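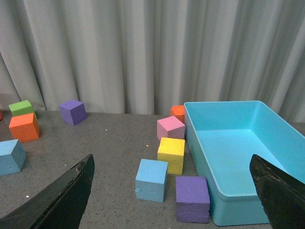 Yen-ting Au: we bought the same foam cubes for the kids' corner and they're great, why are you so down on them?

Fair question. I'm not down on foam cubes. I'm down on the Killulgate listing that calls a bag of them a "complete sorting system." It's cubes. You bring your own bin.

And the sorting part? Sort by what? Everything goes in one tray. That's putting away. My grandmother had me putting away at three and never charged for the system.

The Rastum blog says foam "cleans up in seconds." Tipping it out takes seconds. Getting it back takes as long as whoever is doing it feels like taking.

Second claim: "keeps its shape for life." Whose life? Soft foam picks up dents and chips. I don't mind that, a nicked cube still stacks. Just don't print "for life" on the bag. 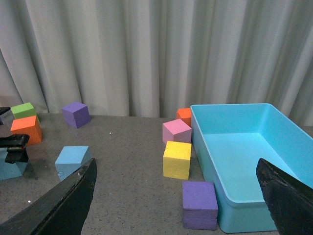

What I will give them is the noise. Knock over a tower of wooden blocks on a hard table and the whole house knows. Foam, you barely hear it. That alone might be worth the money - might.

Color is fine too. Bright orange and lime green are easy to find on a gray table. Try spotting them on the rug I have at home, which is every color at once.

Somebody sent me the Tawfik review with 769 five-star ratings. I read a bunch. Half of them say "arrived on time." Great, so did my water bill.

So: cubes, yes. Any wide plastic bin with low sides, yes. The "system," no. If Skondgate or anyone else has a version that does more than sit there being foam, show me - I'll wait.

Threads > Home and Play > Toy Storage
Contact us | Copyright | Back to top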